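Geltham Locals Board > Council and Elections > Losing the Pevwood polling place

stuvby_road_mum
So the letter came Thursday and the Pevwood hall is off the list for the by-election. Everyone on our side of the creek is meant to vote at the high school in Geltham now. Has anyone tried getting there by bus on a weekend? There's one in the morning and one back mid-arvo and that's your lot. My neighbour's 84 and doesn't drive at night, let alone across town.

kelpie_dave
You can postal vote. Takes five minutes to apply. I don't see the drama.

stuvby_road_mum
Five minutes if you've got a printer and your mail turns up, Dave. Ours comes when it feels like it.

tinroof
People have been voting in that hall since 1882 (well, the blokes were, anyway). I get that it's old but it's got a ramp and a loo, which is more than the school had last time I looked.

kelpie_dave
And how many voted there last time? Under 400. You can't staff every hall in the district for that. I'd rather they put the money into longer pre-poll hours, which would help shift workers too.

Sezer_Jim
Bit rich calling 400 people not worth it when the last councillor got in by 20 votes. That's one decent street.

tinroof
Exactly Jim!! And pre-poll's only in Geltham anyway so it's the same bus.

kelpie_dave
Fair point on the bus. Still reckon postal covers most of it. My mum's done it for years, no dramas.

stuvby_road_mum
Most of it, sure. I'm worried about the rest. Half the renters in the new units haven't updated their address either, and if they rock up to the hall on the day and it's locked they'll just go home and cop the fine.

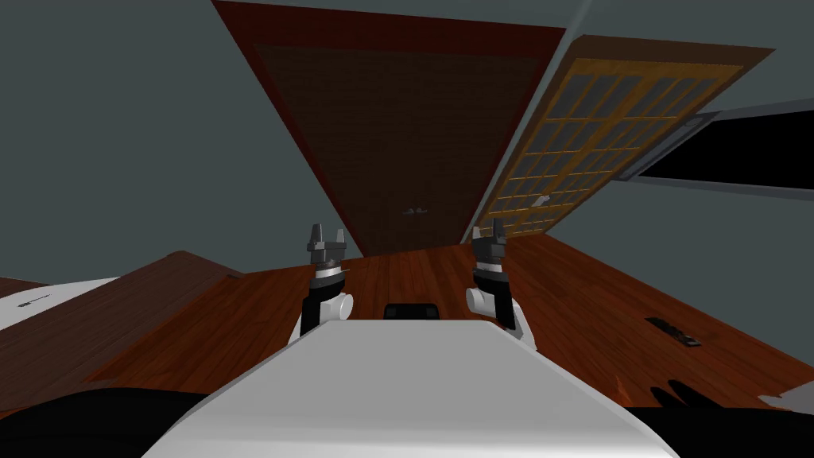
Jade Bickerstaff
Moderator, Council and Elections

Hi all, I rang the electoral office this morning because I was getting messages about it. The bloke I spoke to said the list isn't final and they're taking written comments until 4 pm Friday. Email's fine. Put your street in it and say how you'd get to the school, they want that more than a general whinge (his words were nicer). Enrolment updates can be done online, so please nag your housemates. And keep candidate talk in the other thread, ta.

Sezer_Jim
Thanks Jade, emailing tonight. I can take three in the ute wagon on the Sunday if anyone wants to do pre-poll.

kelpie_dave
Pre-poll isn't open Sundays, Jim.

Sezer_Jim
Saturday then. Offer stands, pickup outside the Sezer servo.

tinroof
Does the comment have to come from someone enrolled at Pevwood or can my sister over in Stuvby send one as well?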